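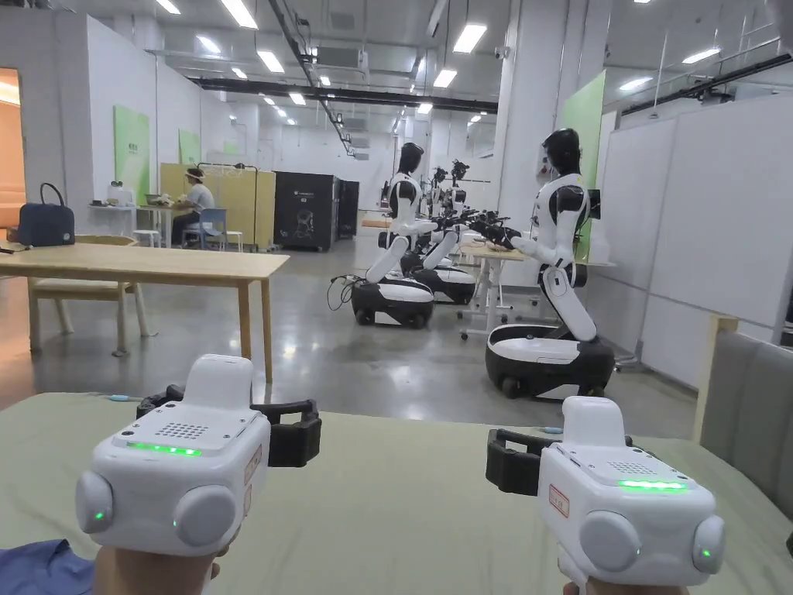

Hauke Heitmann had forgotten his lunch again, so he stayed at the long table in the hall and watched the door to the next room, where the light was always orange in the afternoon. He was waiting for Lutz Buschmann. Lutz had promised to come at 2, and he was a man who came when he promised.

On the light wooden table by that door stood a dark blue handbag. It had been there when Hauke arrived in the morning. He knew the bag, or he believed that he knew it. His sister had carried one like it when she took the bus from Hovdale to Skaststead, seven years ago, and did not write afterward.

"You could look inside," Lutz said, when he came and had hung up his coat.

"It is not mine."

"No. But you look at it more than a owner would."

Hauke pulled the green cloth straight, although it was straight already. Outside it was March and the snow was going gray along the road. He thought of the kitchen in Hovdale, of his sister cutting bread against her chest, which their mother had forbidden.

"If she is in the building," he said slowly, "then she has seen my name on the list."

"Then she knows where you sit," said Lutz.

They drank coffee and talked about the rent. At half past four somebody laughed in the orange room — a short laugh, a little rough at the end. Hauke put down his cup. He stood up, and he buttoned his jacket wrong and had to begin again from the bottom, while Lutz studied the floor and waited for him to finish.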